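Registro de suporte n.º 194: perda intermitente de sincronismo entre braços na célula bimanual
Projeto Sirneck, módulo de controle e percepção
Estado: resolvido, em observação
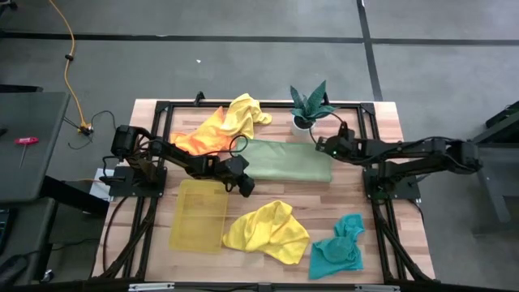 Solicitante: Hanna Jakubowski
Responsável técnico: Kacper Marciniak
Prioridade: 2
Componentes afetados: planejador de trajetórias, nó de percepção de tecidos, serviço de relógio

Descrição do problema

Durante a execução da tarefa de dobra, o braço direito passou a iniciar os movimentos com atraso em relação ao esquerdo. O planejador Sillik rejeitava então a trajetória conjunta e registrava a mensagem "goal timestamp out of tolerance". A ocorrência foi observada em três execuções, sempre com vários panos de cores diferentes sobre a mesa. Com um único pano, a falha não se manifestou.

Histórico do atendimento

Terça-feira, 9h40. Chamado aberto. Anexados os registros do controlador e o arquivo de configuração em uso.

10h15. K. Marciniak solicita a repetição da tarefa com o nível de log elevado para DEBUG no nó de percepção.

11h30. Falha reproduzida. A segmentação dos tecidos ocupa a fila de mensagens e as estimativas de pose chegam ao planejador com atraso de até 194 ms. O limite configurado é inferior a esse valor.

13h05. Descartada a hipótese de falha na comunicação com as garras. Os contadores de erro do barramento permanecem em zero nos dois braços.

14h20. Barbara Wilczyńska informa que a última atualização do pacote alterou a profundidade padrão da fila de 2 para 5 mensagens. A alteração não constava das notas de versão. O planejador consumia, portanto, estimativas antigas antes da mais recente.

15h10. Aplicada a correção provisória:

perception.queue_depth: 2
perception.drop_stale: true
planner.sync_mode: shared_clock

15h45. Tarefa executada novamente com os mesmos tecidos, sem rejeição de trajetória. O desvio entre os braços manteve-se dentro da tolerância.

Causa identificada

Acúmulo de mensagens na fila de percepção, decorrente da mudança de valor padrão, associado ao uso de relógios independentes para cada braço no modo de sincronização anterior.

Providências

A configuração corrigida deverá ser replicada na célula da unidade Jabłońska antes da próxima sessão. Bogumił Brzozowska ficará encarregado de incluir no conjunto de testes automáticos uma verificação da idade das mensagens recebidas pelo planejador. Solicita-se aos operadores que não alterem o parâmetro sync_mode localmente e que comuniquem qualquer nova ocorrência neste mesmo registro, anexando o log completo.

O chamado permanecerá em observação até a publicação da versão corrigida do pacote, prevista para novembro.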